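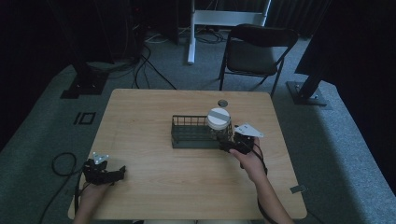
Binport turns the Urham household waste calendar into files that a phone or desktop calendar can read. The council list comes as a long table with one row per street, and this repository holds a cleaned copy plus the script that splits it up.

Last checked against the printed list: 22 March 2024.

## What's in it

- `streets.csv`: street name, round number, collection type
- `rounds/`: one `.ics` file per round, 14 in all
- `notes.txt`: spelling fixes and streets listed twice

## Use

```
python binport.py --round 2 --out my_round.ics
```

Add `--remind 15` for a reminder that many hours before collection. Leave it out and no reminder is set.

## Materials

The `type` column uses the council's own words: general, paper, glass, garden, rigid plastic. Jars go under glass and their lids under general. Large rigid plastic items aren't taken at the kerb and have no dates here.
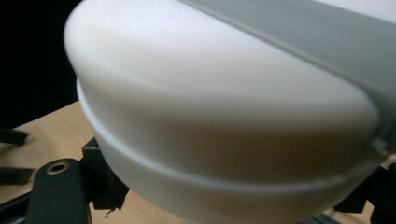 *White plastic with a pale grey band.*

## Known problems

Flats above shops are missing from rounds 9 and 11. Mill Lane changed rounds in February and older copies of the file have it wrong.

## Credits

Street list typed up by Emmanuel Mbwambo. Corrections are welcome as issues; please give the street and the round number.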